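We use cookies to keep this site working. Accept / Manage
Search Gritley Kids... Go

Why are blankets so cosy?
by Archana Vishwakarma
6/3/20

I love a fleece blanket. If I could wear one to the shops, I would! But have you ever wondered how something so light can keep you so snug? I have, and I went off to find out.

Your blanket isn't a heater

Try this. Leave your blanket on a chair for an hour, then put a thermometer under it. It will read the same as the rest of the room. A blanket doesn't make any heat at all — you do! Your body is busy making heat all day and all night, even when you're fast asleep.

What the blanket does is slow that heat down as it tries to escape. It does it with air. Fleece is made of masses of tiny, fluffy threads, and in between them are little pockets of air that can't move about much. Heat finds it hard to get through air that's staying still.

Folds help too. When a blanket is all crumpled up on the bed, like the stripy blue and grey one in my photo, there's extra air tucked inside every fold (a good excuse for not making your bed, though it never worked on my mum).
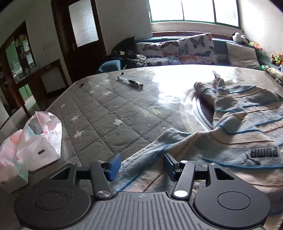

What about the mattress?

Have a look at the stitching on the starry mattress. Those criss-cross lines make diamonds, and sewing like that is called quilting. In a quilted cover there's usually a soft filling between two layers of cloth, and the stitches stop it from sliding down to one end in a big lump. My friend Saulius Petrauskas sews quilts, and his biggest one has 400 diamonds. It took him 11 weeks!

Try it yourself

Ask a grown-up for 4 jars of warm (not hot) water. Wrap one in a fleece, one in a T-shirt and one in newspaper, and leave the last one bare. Wait half an hour, then feel the water in each. Which is warmest? Write it down and try again with two layers of fleece.

More to read
Why do socks go bobbly?
How is wool made?
What's inside a pillow?
A day at Drernby Mill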